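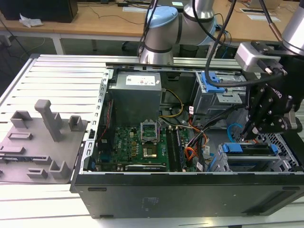 Waldemar Zieliński wrote to ask whether the Noneo hand is worth buying for teardown work, or whether a parallel gripper with decent fingertips would do the same job for less. My answer after 33 days with the evaluation kit is a qualified yes to the hand.

The kit comes with the hand, a wrist bracket and a license for Byun, the vendor's grasp editor. Setup took six hours, most of it spent on the Byun installer – it wants an older network driver and does not say so.

A Dell tower on its side is a fair test. The blue drive latches are the reason to pay for fingers: one presses while the others hold. A two-jaw gripper needs a tool change there. Cables are still poor. SATA plugs need a wrist angle that puts the knuckles close to the drive cage, and I had to cap the closing speed to get repeatable contact.

Complaints:

- Fingertip pads wear fast. I have replaced 3 so far.
- Byun drops its saved grasps if the controller loses power.
- The manual covers calibration in over 51 pages and leaves out the thumb.

The Ornurov hand goes on the same bracket in April.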